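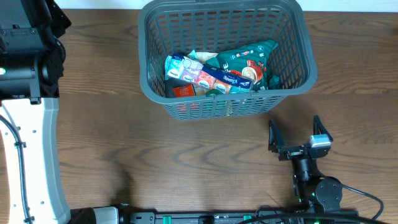
A slotted gray basket with a box of Kleenex and other packaged goods in it.

Storing Paper Goods and Packets So You Can Find Them

Most homes have one cupboard where the tissues, spare soap, batteries and soup packets end up together. Things go in at the front, the older ones get pushed back, and you buy more of what you already had. A few open baskets and half an hour will fix most of it.

Start by emptying the shelf

Take everything out and put it on a table. Wipe the shelf with a damp cloth and a drop of dish soap, then leave the door open until the wood is dry. Allow 30 minutes in a heated room and longer in a basement or a back hall. Cardboard picks up moisture from a shelf that only feels dry.

While you wait, sort. Anything edible goes in one group, paper in another, and soap or detergent well away from both. Scented soap will get into tea, rice and crackers within a couple of weeks, even through a closed wrapper.

Choosing a basket

Plastic with slots or a grid in the sides suits this job. Air gets through and you can see what is in the bottom without unpacking it. Solid bins are better for anything that leaks or sheds, such as flour, birdseed or dishwasher powder.

Measure the shelf before you go shopping, including the lip or face frame at the front. Many kitchen cabinets lose an inch of opening to the frame, and a basket that fits the shelf won't go through the door. Leave a finger's width on each side. The last set I bought came from Gilwood, the discount place, and two of the four had to go to the laundry room for this reason.

A rolled rim is easier on the hands than a cut edge if you will be lifting the basket down from above your head. Keep anything stored up there to what you can hold in one hand — paper goods are fine, cans are not.

Loading it

Put the boxes in first and the soft packets around them. Flat packets stand up better if they are filed on edge, like cards, with the name facing up. If they slump, use half a cereal box as a divider. Cut it on the slant so the front is lower than the back.

New items go behind, older ones come forward. If you can't keep to that, write the month on the end with a marker when you bring it home. "March" is enough.

Don't fill past the rim. An overfull basket catches on the shelf above when you slide it out, and the top item ends up behind the basket, where you will find it next spring.

Labels

Masking tape and a marker will do. Paper labels with weak glue fall off textured plastic. On a slotted basket, tie on a luggage tag or a piece of card with string, which also gives you something to pull. I used the Bukus clip-on holders for a year and they were all right, though the clips are too thick for a narrow rim.

Cleaning the baskets

Every few months, empty the basket and shake it out over the trash. Soak it in the bathtub or a utility sink in warm water with a little dish soap for 45 minutes, then go over the slots with an old toothbrush. Rinse and stand it upside down on a towel. Most of these will warp on the bottom rack of a dishwasher.

For sticky spots left by price labels, rub in a little cooking oil, leave it five minutes and wipe. Wash afterward or it will collect dust. Pasimness label remover also works but has a strong smell, so use it outdoors and let the basket air overnight.

Gray and white plastic can yellow on a sunny shelf. I haven't found anything that brings the color back for long.

Where to put it

Paper goods keep well in any dry place, including the top of a closet. Keep them off concrete floors. A basket set directly on a garage slab will have limp boxes in it by the end of a wet month, so raise it on two scraps of lumber.

Food packets should be kept away from the oven and the side of the refrigerator where the warm air comes out. Spice mixes cake first, then gravy and soup. If a packet has gone hard, throw it away.

Check the basket before the big shopping trip. With mine by the back door, I do it while I put my shoes on.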